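4. Making up the guest bed

This section covers dressing the Sullulik fold-out bed after it has been opened and locked (see section 3). Allow a little extra time the first time you do it, as the corners of a new sheet are stiff.

Before you start

Check that both leg locks are engaged. Press down on the mattress with an open hand near each corner. If it rocks, close the bed and repeat section 3.

Leave enough floor clear on the long sides to walk past. The bed can stand in front of a sofa, but do not push it hard against the sofa base. The sheet has to pass over the edge on that side too.

CAUTION: Do not sit or kneel on the bed to reach the far side. Walk to it. The outer 6 inches of the frame are not meant to take a person's full weight on one knee.

Fitting the sheet

1. Take the sheet out of its bag and find the center fold. Sheets supplied with the bed are folded once lengthwise, so the crease runs from head to foot.

2. Lay the folded sheet on one half of the mattress with the crease along the middle.

3. Open the top layer over the other half. Hold it by the hem and let it settle before you pull.

4. Straighten the far edge first. It should run parallel to the edge of the mattress.

5. Smooth from the center outward with the flat of your forearm. Work toward the near corners last – that is where the spare cloth gathers.

6. Tuck the foot, then the two sides. Leave the head end until the pillows are on.
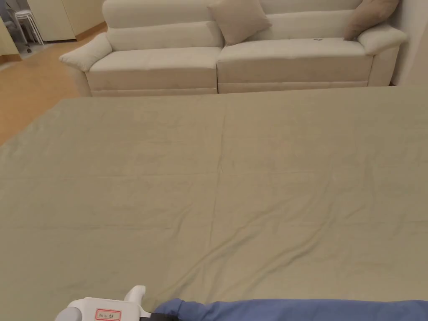
Grelcombe Guest Furniture – Home Set-Up Team

A sage-green sheet is spread in front of a cream two-seat sofa, at about the stage reached in step 5. The faint line down the center is the fold from step 1 and can be used as a guide. Soft wrinkles like these do not need ironing out. The diagonal ripples at the lower right should be worked toward the nearest edge before you tuck.

NOTE: If the center line drifts to one side, lift the whole sheet and lay it again. Pulling one corner to correct it will drag the opposite corner loose.

Adding the top layers

7. Place the folded blanket or throw at the foot of the bed. Keep it folded until the sheet is tucked on all sides.

8. Unfold the blanket toward the head, stopping one pillow's depth short.

9. Turn the top sheet back over the blanket, if you are using one.

Care of the sheet

Wash at 105°F before first use. Green and blue items may release some color in the first 3 washes, so keep them away from whites. Tumble dry on low and take the sheet out while slightly damp. Fold it along the original crease.

CAUTION: Do not use bleach or fabric softener on the Nyberg mattress cover. Softener leaves a film and the sheet will slide.

Spare sheets are listed in the parts table under Sastivon linens. Questions about this section go to Nosipho Kekana or Kagiso Mahlangu at the set-up desk.

Section revised July 12, 2018.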